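Home Forum > Organizing > Kitchen and Dining
Topic: Fruit and junk in matching baskets, yes or no?

pmuli
Our table by the back door collects everything. I bought two wicker trays from Stestwood for it, 17 dollars for the pair. My plan is fruit in one and odds and ends in the other. My sister says odds and ends don't belong on a table where people eat. Opinions?

Remo_P
Your sister is right. Put tape and batteries in a drawer. Once there is a basket for junk you get more junk.

subira21
I disagree with Remo. We don't have a spare drawer, and a basket is easy to pick up at dinner time. Just keep it small.

khaemba_h
Does wicker hold up with fruit in it? I had a bowl before, and the bananas went brown underneath.

pmuli
No trouble so far, but I only buy a few pieces at a time. I wipe the trays out on weekends.

Remo_P
Wiping wicker is a pain. Crumbs get down in the weave. I would line it with a cloth napkin.

subira21
A napkin slides around. I shake mine out over the sink.

pmuli
OK, I set them up the way I want them. Apple and the yellow fruit on the left, tape on the right, and the middle left open for plates.

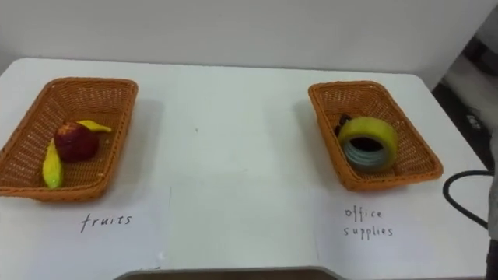 Reply #9
khaemba_h
Looks fine to me. I'd turn them both straight against the wall so there's more room for plates.

Reply #10
Remo_P
Still say drawer. Check back in August and tell us what's in the right one.

Reply #11
pmuli
Will do. Straightening them tonight, and the tape stays.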